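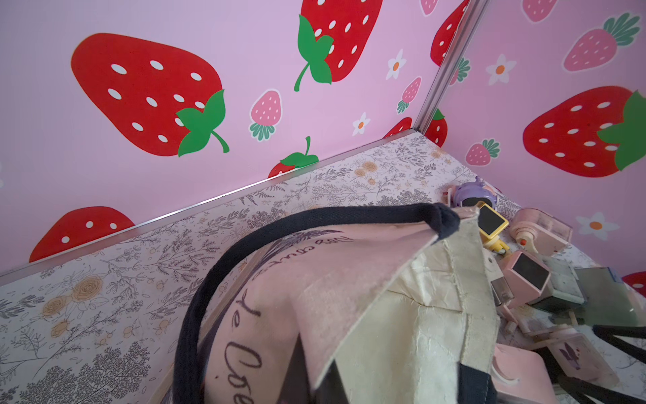
pink tote, black rope handle, strawberry wallpaper. we'll get to totes

ok so I finally did it. Went one whole year without buying a single grocery bag, paper or plastic, and I have thoughts. Thread, sorry in advance

Background: I live in Claremlow, where the stores started charging for bags a while back. I was the person who forgot hers every single time and paid up. Every time! I had a drawer of bags, then a closet shelf of bags, then a bag of bags hanging on a doorknob

My neighbor Denise Horrocks saw me carry in six paper ones at once (two ripped on the stairs, RIP the eggs) and told me to just put the totes back in the car the second they're empty. Not later. Walk them straight out, shoes still on

I hated this advice. It works

Second thing: stop owning the wrong totes. I had so many from conferences and bank openings, all with those skinny flat straps that cut into your shoulder like cheese wire. If a bag hurts you're going to leave it home. I gave away all but 9

Rope handles are my favorite now. They sit nicer in the hand when the bag is full of cans, and I can hook one over the stroller without it sliding off. Someone is going to tell me rope handles get gross and yes, they do, wash your bags

Washing! I did not wash mine for the first five months and then a chicken package leaked. Don't be me. Cold water, inside out, hang dry. The dryer shrank one of my canvas ones so badly it's basically a lunch bag

Also prints. I put one with a screen printed front through on hot and the lettering cracked all over. Ka-ming Mok, who I used to work with at a print shop, says to iron from the inside only, with a towel in between. I don't iron anything, but passing it on

The cold stuff problem: I tried wrapping frozen peas in a beach towel. Fine for the ten minute drive from Westard, not fine if you stop to chat in the parking lot. Got an insulated one in August and I wish I'd done it way sooner

Produce: I just put it loose in the cart now. Apples do not need a bag. Green beans do, and I use an old pillowcase - yes the cashier looked at me funny, no I don't care

Money part, for everybody who's going to ask. I was paying for over 100 bags a year going by my receipts, so I didn't get rich off this. It bought me one nice dinner. The real win is the doorknob is a doorknob again

Stuff I still haven't figured out: what to do when you pop in for milk on foot and come out with milk, a melon and a plant. I carried a melon home under my arm like a football last week

Kibet asked me if I'd ever go back to paper and I mean, I do miss having them to line the recycling bin. I've been using the box the cat food comes in. It's ok

If you have a tote with long enough handles for the shoulder AND a flat bottom so the bread doesn't get squashed, please tell me where you got it. I've been looking for ages

edit: ok so many of you said to sew a piece of cardboard into the bottom. How do you wash it then?? asking for real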